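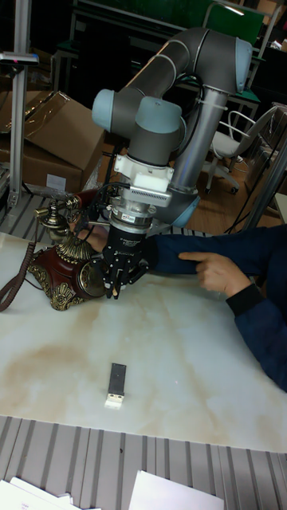
Tue 26 May

Went through the draft rules for hands in the cell with Bautista Echeverría this morning. The old sheet was written for the Tusutness rig and half of it makes no sense for this arm. It talks about a light curtain we don't have and says nothing about people resetting objects, and that is most of what we do all day.

What we agreed for now:

Reduced speed stays on for any session where a person may put a hand on the table. We set the cap at 200 mm/s at the flange. It was 391 in the config file, left over from last October, and neither of us could find a note saying why. Changed it and put my initials in the file header.

Gripper force goes down to the lowest setting that still holds the object. Write the value in the session log before the first grasp. If the object needs more, stop and log that too.

Before reaching in, say "hand in" out loud and wait for "held" from whoever has the pendant. Coming out, say "clear". Kourosh Ghasemi thinks a button would be better than shouting and he is probably right, but we haven't got a spare input on the Harasym box until the new card comes.

One person in charge of the pendant per session, name at the top of the log. If they leave the room the arm is stopped and stays stopped. No handing over by nodding at each other, which I have done myself more than once.

Sleeves: fastened at the wrist or rolled up above the elbow. No lanyards. Rings off.

Cables on the arm to be checked at the start of the day. Run the wrist through its full range at slow speed and watch the loops. A loop that catches on anything gets re-tied before work starts. Ties get trimmed flush, the cut ends scratch.

Fragile or fancy objects (the telephone is the obvious one) get approached from above with the fingers open, and the first pass is always done high, with no contact. Cords are to be led off the side of the table away from the person. Bautista wanted a rule that cords must be taped down. I'm against it, as tape changes how the object moves and we'd have to note it for every run. Left open.

Loose small items on the table: only if they are on the session sheet. Otherwise into the drawer.

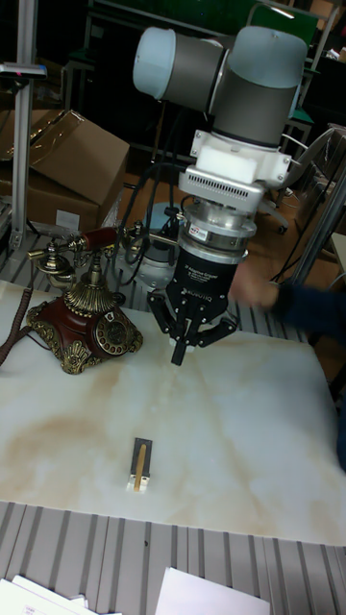 Does reduced speed mean we can skip the risk assessment for a new object? It doesn't. The speed cap only deals with how hard the arm can hit you, and a new object can bring its own pinch points, sharp parts or things that tip over. Short form, one page, signed by two people, filed before the first run.

Also looked at the stopping test. The Tumutier sheet says weekly and we have been doing it when we remember. Did it after lunch at the new cap. Worst of the runs was 52 mm from the button to standstill, the old figure in the book at the higher speed was 76. Not a fair comparison with a different payload, so I've started a new page for it and left the old one alone. The test goes on the wall calendar for Mondays.

E-stop on the door side is stiff. It works, but you have to push it properly. Ordered a replacement from Brilline.

To do:
Type up the rules and send to Kourosh for comments
Settle the tape question
Bin the Tusutness sheet once the new one is signed
Ask about the input card again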